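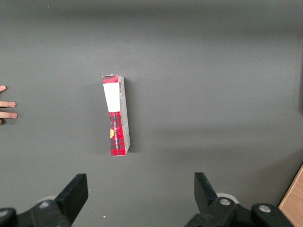 Narrow cardboard box with a printed plaid panel. Boxes with printed patterns and paper labels are accepted in the card collection.

Separate card and paper collection to begin across Starkivwood

Published 30 January 2026

Starkivwood District Council has confirmed that cardboard and paper will be collected separately from other household recycling from the start of the new service year in spring. The change applies to all households that currently receive a kerbside collection, including flats with shared bin stores, and follows a trial in the Viltach area which ended in November.

Under the present arrangement, card and paper are placed in the same bin as glass, tins and plastic bottles. The material is then sorted at the Viltach transfer station before being sent on for reprocessing. The council has found that a good deal of the card arriving at the station is too wet or too dirty to be sold, and is turned away by the mills that would otherwise take it. Broken glass caught in bundles of paper has been a particular difficulty.

Residents will be given a reusable blue sack with a weighted base and a fold-over top. The sack should be put out beside the existing bin on the same day as recycling is normally collected. There is no change to the collection day, and no change to the collection of general rubbish, food waste or garden waste. Households that already subscribe to the garden waste service do not need to renew early.

Colm McGrath, Head of Waste and Street Services, said: "Card is one of the easier materials to recycle well, provided that it reaches the mill clean and dry. We have been paying to sort it out of a mixed load and then paying again when part of it is rejected. Residents in Viltach adapted to the new sacks very quickly, and their comments have shaped what we are now bringing in across the rest of the district."

The trial

Around 900 households took part in the Viltach trial. They were asked to keep card and paper apart from their other recycling and to put it out in a sack on the usual day. Crews kept a record of sacks that could not be emptied, and the material was weighed and inspected when it arrived at the transfer station.

The council reports that the card collected in this way was accepted by the mill throughout the trial. The most common reason for leaving a sack was the presence of items which were not card or paper, chiefly drinks cartons and padded envelopes with a plastic lining. Both will continue to go in the main recycling bin or general rubbish as they do now, and the leaflet sent to every household will make this clear on its front page.

Residents who took part also raised several practical points. Some said that the first version of the sack blew over in exposed streets once it had been emptied, and the base has since been made heavier. Others found that it was too large to keep indoors between collections. A smaller sack will be available on request for homes with limited storage, and two sacks may be requested by larger households. There is no charge for either.

What can go in the sack

The sack is for clean, dry card and paper. This includes delivery boxes, cereal and food boxes, gift boxes, shoe boxes, egg boxes, cardboard tubes, newspapers, magazines, envelopes, leaflets and writing paper. Boxes should be flattened where possible. Large pieces of corrugated card may be folded or cut down and placed beneath the sack, as long as they are not wider than the sack itself.

Printed and coloured card is accepted. The council received a number of enquiries on this subject during the trial, particularly regarding boxes used for gifts and for seasonal goods, and wishes to confirm that ordinary printing does not prevent a box from being recycled. Paper labels can be left in place. Small amounts of tape do not need to be removed, although residents are asked to pull off long strips where this is easily done.

The following should not be placed in the sack: drinks cartons, used kitchen roll and tissues, wallpaper, foil or glitter wrapping paper, disposable cups, and any card soiled with food or grease. A pizza box with a clean lid may be torn in half, and the clean part recycled. Shredded paper should be put inside a closed envelope or a paper bag, so that it does not escape when the sack is emptied.

Boxes should be empty. Crews in Viltach found polystyrene, plastic trays and, on more than one occasion, the original contents still inside. Sacks containing such items may be left with a tag explaining what needs to be removed, and will be emptied on the next collection once this has been done.

Delivery of sacks and leaflets

Delivery will be carried out by Menero, the council's collection contractor, and will take place in the two weeks before the service begins. Each sack will be left at the front of the property with a leaflet and a collection calendar folded inside. Residents do not need to be at home. Crews will carry identification and will not ask to enter any property or request payment of any kind.

Residents of flats will not normally receive individual sacks. Bin stores will instead be fitted with a separate container with a blue lid and a slot suited to flattened boxes. Managing agents have been contacted about access, and any agent who has not yet received a letter is asked to get in touch with the waste team. In a small number of older buildings, where there is no room for a further container, the council will agree other arrangements with residents before the service starts.

Benjie Baluyot, Contract Manager at Menero, said: "Our crews know these streets well and have been involved in planning the rounds from the beginning. The vehicles have been divided so that card travels in its own section and stays dry. We would ask people to fold down the top of the sack in wet weather — it makes a real difference to what we can deliver at the other end."

Assisted collections will continue for anyone who already receives them. Crews will bring the sack from its agreed place and return it after emptying, and there is no need to apply again. Residents who would like to be considered for an assisted collection can do so by telephone, online or at the council offices.

Reminders and further help

The Saludo reminder service, which sends a message on the evening before each collection, will be updated to include the new sack. Existing users will see the change automatically. Printed calendars will remain available, and large print copies of the leaflet can be ordered from the contact centre. Translated copies will be held at libraries and at the Viltach community centre.

Two drop-in sessions will be held at the council offices before the service begins, at which residents may look at both sizes of sack and speak to members of the waste team. Times will be displayed in the main entrance and on the recycling pages of the website once confirmed. Schools and residents' groups may request a talk by writing to the same team.

The public card banks at the Starkivwood household recycling centre will stay open during normal hours and may be used for boxes too large for kerbside collection, such as those from furniture or kitchen appliances. The smaller banks in car parks will be reviewed after the new service has been running for a full year — no decision has been taken on their future.

Businesses are not covered by the change. Traders who use the council's commercial waste service will be contacted separately if their collection is affected.

Enquiries about the new service should be made to the Waste and Street Services contact centre. Press enquiries should be directed to the communications office.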